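Dishwasher questions, answered without the sales talk

Do I have to rinse everything first?
No. Scrape it and load it. I've read the leaflet from Gredurent that says a full rinse "protects your machine," and I don't buy it. What protects your machine is cleaning the filter.

How often should I clean the filter?
More often than you do now. If you can see bits of food sitting on the floor of the tub, it's due. No tablet on the market will do this for you, whatever it says on the box.

Can glass pan lids go in?
Mostly. Check the knob, since some have a screw that rusts. Stand them in the lower rack between the tines, like plates. Laid flat on top of the mugs, they block the spray.

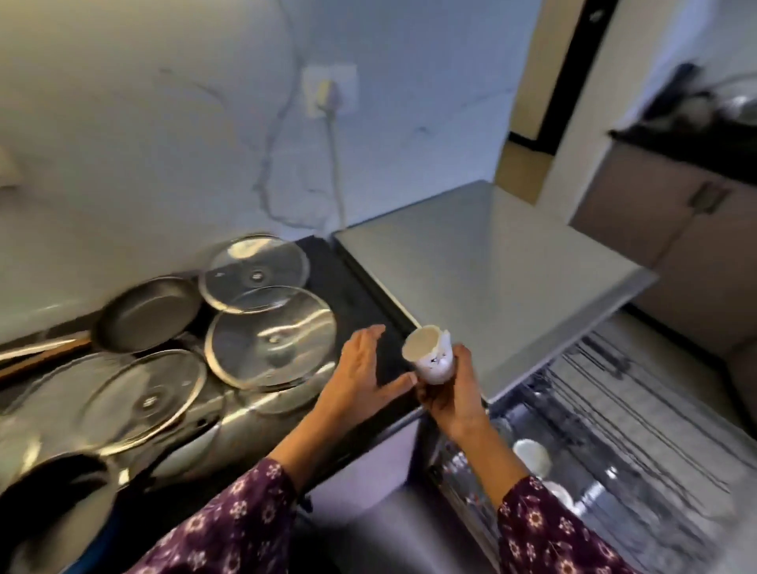
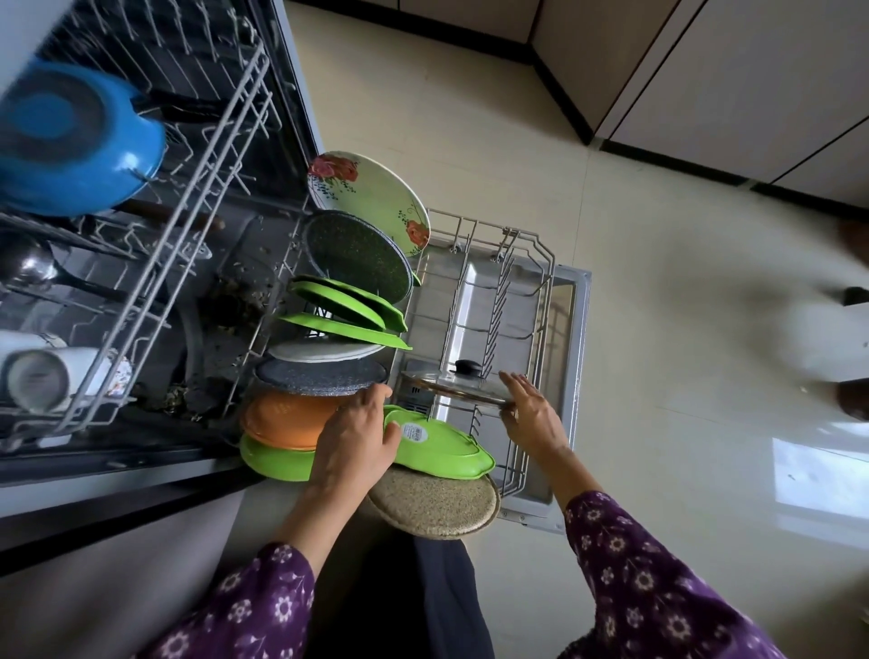
Loading cups and dishes, with a glass lid going into the lower rack in the second photo.

What about nonstick pans and wooden handles?
Wash them by hand. Wenceslao Lucero wrote in to say he has put his Wiltberg skillet through for 8 years with no harm done. Good for him. I'd still like to see the handle.

Do big platters fit?
Usually, if you put them at the side or the back. A platter in front of the detergent door can keep it from opening, and then you've run a cycle on plain water.

Are the expensive tablets better?
I tried four kinds, Cocco and Nandora among them, over roughly 42 loads. I couldn't tell the plates apart. Buy what's on sale.

Should mugs lie on their sides?
They'll come out with a puddle in them. Tip them open side down, even if it costs you a space.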